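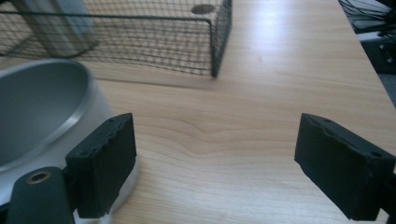 Speaker notes: Loken hand-held gripper kit, review for the tools group
07/06/2018

Slide 1. What is under review

The Loken kit is a hand-held gripper with a camera mounted on it, sold with a recording box and a license for the Dokura alignment software. An operator holds it, does a table task by hand, and the recording is used to train an arm fitted with the same fingers. We had one kit on loan through May.

Say up front: this talk covers the hand unit and the software. The arm-side adapter is a separate order and did not ship with ours.

Slide 2. Fingers

Back to the opening picture for this one. Two black finger pads, blocky, inner faces turned toward each other. Point out the small holes in the pads and the brass-colored threaded insert in the mounting piece at lower left.

The top edges of the pads are uneven. Loken lists pads as a wear part. A replacement pair is 14 dollars, and the kit comes with one spare pair.

Swap time on our bench was 5 minutes per pair with the supplied key. The printed manual gives the wrong screw length; the online copy is correct. Mention this, people will hit it.

Slide 3. Camera view

The camera sees both fingers and a wide stretch of table at the same time. With the fingers spread, there is a clear view of the surface between them. That is the main thing we wanted and the older Wumbei unit did not give it to us -- the left finger was out of view past half travel.

Two points on image quality, both in the same picture:
-- Glare. Light on the satin wood washes part of the surface out to near white. Exposure is automatic and the current firmware has no manual setting.
-- Blur. The edges of the large round bowl are slightly soft. Dokura accepts some motion blur, but it drops a recording if too many frames fail its check.

Wire mesh is worth a sentence. The cage toward the back has a fine square grid and the table shows through it. Depth estimates on mesh were poor in all our runs. Loken support confirmed that this is a known limit and gave no date for a fix.

Slide 4. Recording results

51 recordings submitted to Dokura, 10 rejected. The rejection message is a single code with no timestamp, so the operator has to scrub the whole file to find the fault. This cost us more time than the rejections did.

Pause here for questions on the numbers. If asked about operator training: one practice session each, no scores kept.

Slide 5. Compared with the Fostgate service

Fostgate rents a comparable unit and processes the files on its own servers. Setup is easier. Raw video stays with them unless export is added to the contract, and the export tier was not quoted to us in writing. Do not give a price on stage.

With Loken the files stay on the local box. Format is documented, and our existing viewer opened them without changes.

Slide 6. Recommendation

Buy one kit, with two extra pairs of pads. Hold the adapter order until Loken supplies the drawing for the mounting plate. Ask for manual exposure in writing as part of the order.

Leave slide 6 up during questions. Backup slides have the rejection codes and the pad drawing.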